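October check, metal bins and work tables, Vollard workshop
Filled in by: Bogdan Marciniak
Started 8:30 in the morning, finished before lunch.

Marks used: **OK** = good, **W** = can wait but write it down, **F** = fix before next use.

## 1. Floor and passages

- [x] Passage between the tables is free for the full width. **OK**
- [x] Floor is swept, no blocks or screws under the tables. **OK**, after sweeping. I found one screw under table 2, it does not belong to any bin that I know.
- [x] Yellow line near the door can be seen. **W**. The paint is going away at the corner where the cart turns. Same comment as in spring.
- [x] Door to the Ditero side closes by itself. **OK**

## 2. Lights and power

- [x] All lamps over the tables work. **OK**
- [ ] Cables are fixed to the wall and not lying on the floor. **F**. The extension by the Tristov shelf is again on the floor. Please do not only push it behind the shelf with the foot, it needs the clip. Clips are in the drawer with the tape.
- [x] Emergency button cover is clean and opens easily. **OK**

## 3. Work tables

- [x] Table does not rock when I lean on it with two hands. **OK** for all.
- [x] Surface has no splinters. **W**. Near the front side of table 2 the wood feels rough. I went over it with 80 paper by hand and it is better, but it should get oil also.
- [x] No nails or staples coming up. **OK**

## 4. Shelf bins (Tristov shelf)

- [x] Labels can be read. **OK**. Label 436 was half off, I put a new one.
- [x] Bins sit fully on the shelf. **OK**
- [x] No bin is filled over the rim. **W**. The top one was full to the rim. I did not take anything out because I don't know the order for the Ait Brahim job. Whoever packed it, please look.

## 5. Large gray bin with two compartments

I took more time for this one, because last time it got only one line in the checklist and this is too little for a bin that people reach into all day.

- [x] Bin sits steady on the table. **OK**
- [x] Rim, by hand with glove. **OK**. I felt no burr. The outside corner on the right is pointed, so go slowly when you walk past with bare arms. I would like a rubber cap on it. **W**
- [ ] Paint on the wall between the compartments. **F**. The upper part is worn to a whitish color and the edges of the paint are chipped. Small chips can fall down between the blocks. Loose pieces must be scraped off and the place rubbed with 80 paper, then wiped.
- [x] Scratches in the rear compartment, on the far wall near the top. **W**. They are thin and I can't catch them with the nail.
- [x] Seam at the foot of the wall. **OK**. It is shiny on the left but I found no crack. I pressed along all of it with the thumb.
- [x] Floor of the front bin. **OK**. Scuffed, this is normal for the age. The small holes in the floor are free.
- [ ] Rear compartment is clean. **F**. There are small specks along the lower right edge, light ones and some reddish. Please use the brush and not the air hose, with the hose everything goes to the eyes.
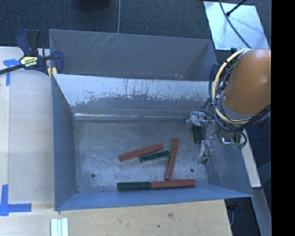 About the blocks I have also a few words. The red ones and the green ones may stay together in the front bin, I have nothing against it, but they should be checked for broken ends when the bin is brushed out. Run a finger along each one. If a block has a sharp end, put it in the box for repair and do not put it back "for now". In spring I found the same bad block two times.

- [x] Blocks have no sharp ends. **OK**
- [x] Blocks are the right ones for this bin. **OK**, red and dark green only.

## 6. What to do and who

1. Clip for the extension cable: today, before the afternoon people come.
2. Scrape and rub the wall of the gray bin: me, I need 30 minutes and the dust mask. The bin must be emptied first.
3. Brush out the rear compartment: same time as point 2.
4. Rubber cap for the corner: I will ask at Ditero if they have one left over.
5. Yellow line: waits for the paint.

If somebody does a point before me, please write your name beside it and the time, so that I don't do it again.

B. Marciniak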